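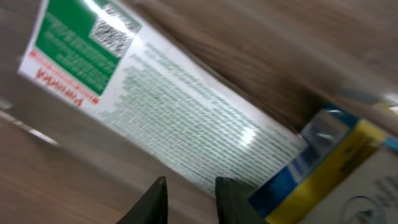
Last updated: 15 November 2020

Wrist camera blurs when it reads box codes

Normunds Kairys
We pick medicine boxes with a two-finger gripper and read the square code from the wrist camera. The code sits at one end by the green panel. Most frames come back smeared like this one and the reader gives up. I have cleaned the lens. Exposure is on auto. What should I change first?

Aušra Jankauskaitė
Turn off auto exposure. Set it short and fixed, then add light. Have the arm stop over the box, wait until it settles and then trigger. We had 143 failed reads in April and 7 the month after.

Light from the side if you can. You have glare across the small green print, and if it lands on the code a short exposure won't help.

Branislav Vávra
Check the camera bracket screws. Mine were loose.

Normunds Kairys
Screws were tight. Fixed exposure helped some. Adding the stop tonight.

Filed under: Grippers and cameras > Setup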